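The pens on the dining table

23 September 2021

I have been meaning to sort out my pens since April. They had spread themselves over the house, as they do: a few in the desk, a few in the kitchen drawer with the takeaway menus and dead batteries, and a pencil case from my last job that I had not unzipped in two years. Last night I put the lot on the dining table and went through them.

In total there were more than 28, not including pencils. I tried each one on the back of an envelope. If it wrote within a few strokes it stayed, and if it didn't it got a minute in a mug of warm water and one more go. That saved a couple. 14 went in the bin, mostly plastic ballpoints from hotels and conferences, and one blue Stirnum that I used to like but which has leaked on me once too often.

The ordinary ones were quick. I kept seven for daily use and put them in the jar by the phone. The rest of the survivors are in the top drawer of the desk, which now closes.

The gold ones took longer. I am not really a gold pen person. They came to me from Kittipong Sukprasert when he cleared his office at Kokkinos and moved abroad, and he handed them over in a sandwich bag with some of the parts loose. I said thank you and put the bag in a drawer, and it stayed there until last night. So I tipped it out and tried to work out which piece belonged to what.
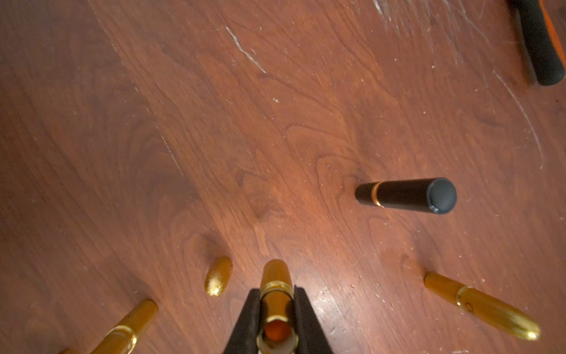 The wood they are lying on is our dining table, and the scratches are all ours. It is a nice piece of timber, reddish brown with a lot of swirl and knots in the grain, and I have never looked after it properly. Small gold parts do at least show up well against it. I started off on a tea towel, which was a mistake, as little things vanish into the folds.

Cleaning the gold ones

I went carefully here because I don't know what the finish is. It could be plating or it could be paint, and I didn't want to find out by taking it off. I used a barely damp cotton cloth, then a dry one, and kept away from metal polish. Where there are ridges I used an old soft toothbrush, dry. Any lettering I left alone apart from a light wipe — I rubbed the name clean off a pen years ago and still feel a bit daft about it.

For the insides, a cotton bud was enough. I let the parts sit overnight before putting anything back together.

Ink

One of them took a standard refill, and I had a Flelodska in the drawer that went straight in. It writes well enough, a bit heavy for my taste. Another is going to need something shorter. The stationer's in town thinks a Cledon might do it, though they would have to order one in. I'll take the pen with me next time so they can measure it.

I may send one back to Kittipong if I can get it writing again. He says he doesn't want them, but he did ask twice whether I still had them.

The pencils are still in a shoebox on the stairs.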